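Staged Clutter Protocol

The staged clutter protocol is a method for collecting and scoring demonstrations in bimanual robot manipulation. It was developed at the Pretcombe laboratory by Refilwe Van Wyk and Dumisani Mabuza and first circulated as an internal note dated 29 May 2023. The method concerns tidying and cleaning tasks in which the objects to be handled lie among other objects that play no part in the task. It is used mainly to train and test policies learned by imitation.

Background

Earlier work on tabletop cleaning placed one tool and one target on a bare surface. Policies trained this way did well on the same surface and poorly elsewhere. Van Wyk attributed the drop to two sources: the visual background, which the policy had learned to treat as fixed, and the lack of objects that had to be left alone. The protocol varies both on purpose and records each variation as part of the episode.

Setup

Two arms of the same type are mounted side by side at the front of a small enclosure with three walls. Each arm has a parallel-jaw gripper and a small camera near the wrist. A further fixed camera covers the workspace. The wall panels accept printed covers, which are changed between sessions. Bold patterns are preferred over plain ones, as plain walls make it too easy to separate objects by color alone.

Objects are drawn from three pools. The tool pool holds hand tools such as toy shovels, scoops and brushes. The target pool holds small brown lumps that stand in for dirt. The distractor pool holds soft toys, household items and other things of similar size. Containers and hanging points are counted as part of the enclosure and may be used or ignored by a given task.

Procedure

Before each session an operator receives a layout card giving the wall cover, the pools in use and a rough region for each object. Exact poses are left to the operator. A session ends when the set time has run out — unfinished episodes are kept and labeled as such. Arms are driven by teleoperation, and both are recorded even when only one moves.

Each episode is then split into segments by a second person who did not drive the arms. Segment labels name a contact event (grasp, release, push, handover) and the object involved. Contact with a distractor is labeled but does not end the episode.

Scoring

A trained policy is run on layouts that do not appear in the training set. Two values are reported. The first is task completion, measured as the share of targets moved to the goal region. The second is disturbance, measured as the total displacement of all distractors. The two are never merged into one score.

Results

The first collection held 3144 episodes. A policy trained on a random subset of 1000 was compared with one trained on 1000 episodes recorded against a single wall cover. Both were tested on 300 unseen layouts. Completion was close for the two policies on familiar covers. On new covers the mixed set gave higher completion and lower disturbance. Adaeze Olatunji later repeated the test with the wrist cameras switched off and found that most of the gain in disturbance was lost, while completion changed little.

Limitations

The targets are dry and rigid enough to be picked up singly, so the results say little about liquids or fine powder. Operator habits also enter the data. Nayeli Barajas noted that operators tended to use the tool nearest the right arm, whatever the layout card suggested. A revised card issued in December assigns tools to arms.

See also: Guérin segmentation; Brustotex wall covers; Gromwood layout set

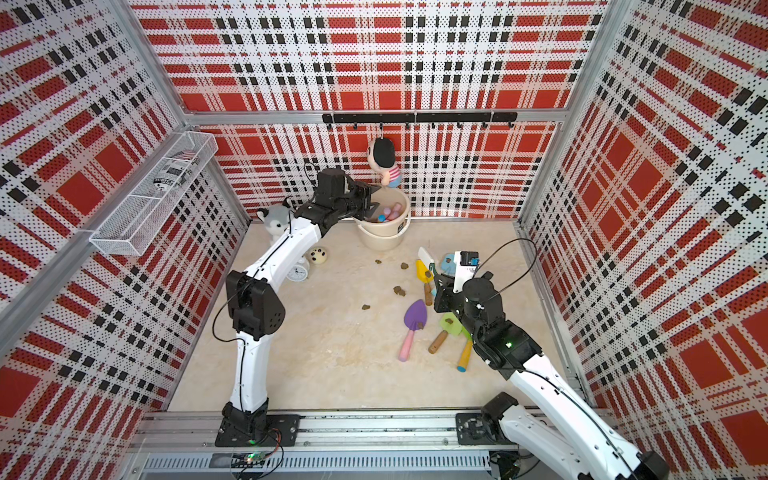
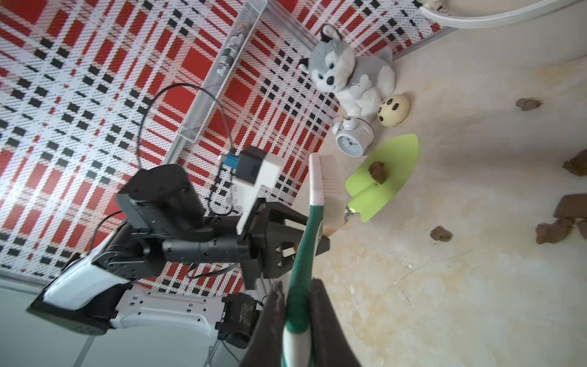 Two-arm cleaning setup with plaid wall covers, garden toys and plush distractors: workspace camera (first) and wrist camera with a toothbrush in the gripper (second).

Article by Pongsak Kamolrat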